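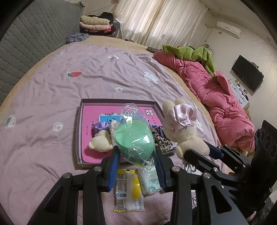
Posted by the site admin, 6:40 p.m. | November | Server diary

Moved the last of the mail off the old shared plan at Taretti today. The web side went over in the first batch, so what remained was the mailboxes, one mailing list, and the contact form on the Sinthorpe site, which sends through its own account and had been left alone until I understood how it was set up.

Started at 7 a.m. with the DNS. I had lowered the TTL on the MX and A records to 300 seconds the day before, and a check against three outside resolvers showed they had all picked up the lower value. One had been serving the old figure late last night. I changed the MX at 7:20 and the first message arrived on the new server at 7:31, a newsletter, with headers showing the right route. The SPF record still listed the Taretti include. I left it in and added the new server's address next to it. It can come out when the old account closes.

Mailbox copy was done with imapsync, one account at a time, from a screen session on the VPS. There are 6 accounts. Five of them went through without any trouble. The sixth is the Quartey archive mailbox, which has folders nested four deep and names with slashes in them. The old server uses a dot as the separator and the new one uses a slash, so a folder called "Invoices/Old" was read as two levels. I stopped the run, renamed the offending folders on the old side with a hyphen, deleted the half-made tree on the new side, and started again. Total time on that mailbox was a little under two hours, most of it waiting. Message counts match in every folder except Trash, where the old count includes messages flagged as deleted and never expunged. I am not going to chase those.

Noticed in passing that the old plan had a cap of 300 outgoing messages per hour. It is in the account panel under a tab I had never opened. This explains the missing list mail in the spring, which I put down to spam filtering at the time and spent an evening on. The list software did not log a failure. It handed the message over, the relay accepted it, and the relay then dropped whatever was above the cap. I have written this down in the notes file under "limits" so that I look there first next time.

The new VPS is the Brellport one, the second size up from the bottom. It idles at very little memory with the web server, PHP, and the database running, and goes up noticeably when the mail filter loads its rules. I had put off adding swap. Added a small swap file today and set swappiness to 10. After the imapsync runs it had touched almost none of it.

Lunch, then certificates. The mail host name needed its own certificate and the first request failed with a timeout on port 80. The firewall rule for port 80 was present but bound to the old address of the VPS, from before I had it rebuilt. Fixed the rule, requested again, issued on the first try. I then spent more time than I should have on the renewal hook. The mail server reads the certificate only at start, so a renewed file does nothing until the service is reloaded. The hook now reloads both mail services and writes one line to a log. A dry run with hooks enabled wrote the line.

Permissions next. The private key file for the outgoing mail signature had been copied across as world-readable. Set it to 600, owner to the signing daemon, and the daemon stopped complaining. The daemon had been complaining since yesterday evening, in a log I was not reading. Signed mail to two outside test addresses now passes SPF and DKIM. DMARC passes as well, with the policy still at none. I will leave it at none for a month of reports before changing it.

Contact form on the Sinthorpe site: the password was in a config file in plain text, two directories above the web root, so not as bad as I had feared. Changed the host name, changed the port from 465 to 587, changed the password. First test gave an authentication error. The new password had a dollar sign in it and the file uses double quotes, so PHP tried to expand a variable. Single quotes fixed it. Test message came through in under a minute with the reply address set properly.

Backups are the part I like least. The old host did a nightly copy that I never once restored from, so I can't say if it was any good. On the new side I have a nightly database dump at 2:15 a.m., a file sync to separate storage at 3 a.m., and a weekly snapshot from the Brellport panel. Restored one database dump to a scratch name this afternoon and compared row counts on the largest tables. They match. I have not tested a mail restore.

Left to do:

- Remove the Taretti include from SPF after the account closes
- Raise the TTL back to 3600
- Mail restore test, one small mailbox
- Log rotation for the certificate hook
- Ask Taretti support if the prepaid months are refundable (terms say no, one help page says yes)
- Reverse DNS for the IPv6 address, currently the provider default

The last item matters more than its position suggests. One large mail provider rejects over IPv6 if the reverse name does not match. For now outgoing mail is forced to IPv4 in the config, with a comment next to the line giving the month.

Mail queue empty at 6:30 p.m. Old mailboxes stay up until the end of the billing period, and I will run imapsync once more tomorrow morning to pick up anything that went to the old server during the change.

Contact | Copyright, the site author | Back to top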